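Every spring the catalogues start landing at our shop in Bollbridge, and every spring I'm asked to believe that a notebook can change my customers' lives. I've been selling stationery for 17 years. I like paper. I'm fond of a decent stapler. But I've become a hard sell on the export catalogue, and I think more small retailers should be.

Take the one from Ullska that turned up in my inbox last week. It runs to 218 pages. The word "quality" is on nearly all of them, and the weight of the paper is on hardly any. I went looking for the gsm of their A5 dotted journal and found a paragraph about friendship between supplier and buyer. Lovely sentiment. Will a fountain pen bleed through it or won't it?

I don't blame the people who write this stuff. A good deal of it has been through a translator, or a machine, or both, and I'd hate to see what my own order emails look like at the other end. My complaint is with what's left out. A wholesale listing has one job, and that's telling a shopkeeper what will be in the carton. Paper weight, page count, binding, colour of the ruling, minimum order, lead time. You could fit it on a luggage tag.

What we get is "premium". I'd be happy to see that word banned from the trade altogether. I've had premium notebooks with glue down the spine that cracked the first time a customer folded the cover back. I've had premium gel pens that skipped from new. Meanwhile the cheap, ugly Mittal exercise books, the ones with the dull red cover, have never come back over the counter once. Their listing is four lines long and all four are true.

Then there's the matter of the free sample. Suppliers love to offer it and retailers love to lean on it, and I reckon it tells you very little. Of course the sample is good. Somebody picked it out. I ordered a Miltach pocket diary on the strength of a beautiful sample, stitched, with a ribbon, nice cream paper. What arrived in September was stapled and the ribbon had been printed on the cover. I wrote to complain and was told the design had been "upgraded". They offered me 2 per cent off my next order, which I didn't place.

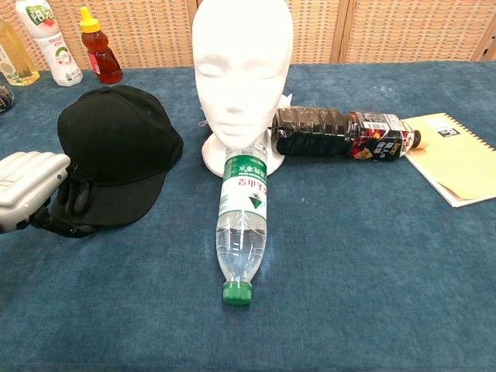
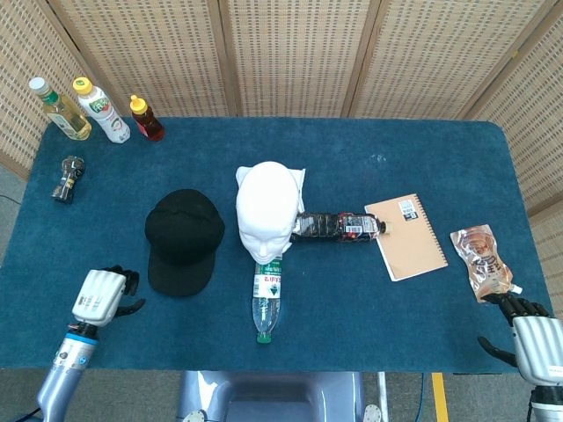 Girish Dhillon thinks I'm being unfair about samples, and told me so at some length when I tried this argument on him. His view is that a sample is a contract if you treat it like one: keep it in a drawer, photograph it with the order number, and put in writing that the delivery has to match. He got a full refund on a bad batch of envelopes that way, and he says the trouble with shopkeepers like me is that we give the sample to our kids to draw in.

Fair cop on the drawing. I still think he's describing a lot of work to get what should come as standard, and I'd like to know how he'd have got on if the supplier had simply stopped answering. Mine did, after the second email. A contract you can't afford to chase isn't worth much on an order of 40 diaries.

The other thing I've lost patience with is the theme range. Cats, cactuses, sloths, whatever animal was on the cushions last year. The cover gets all the attention and the inside is the same thin grey paper every time. Anju Prajapati buys for a bigger shop than mine and swears the cute ones walk out the door. I'm sure they do. I'd only ask how many of those buyers come back for a second one, and so far she hasn't given me a number.

I'll grant that price matters. Parents filling a school list in January aren't standing there rubbing the pages between their fingers, and I'm not going to sneer at someone who wants the cheapest thing with lines on it. Cheap is fine. I sell plenty of cheap. What gets up my nose is cheap dressed up as something else, with a gold elastic round it and three dollars added for the elastic.

So I've changed how I order. If a listing doesn't give me the paper weight, I send one email asking for it. If the answer is a number, we keep talking. If the answer is a paragraph about our future cooperation, I delete it and go back to the red exercise books. I've lost a few ranges this way, including a set of index cards I was rather fond of, and there's a gap on the second shelf where the sloths used to be. I've filled it with manila folders.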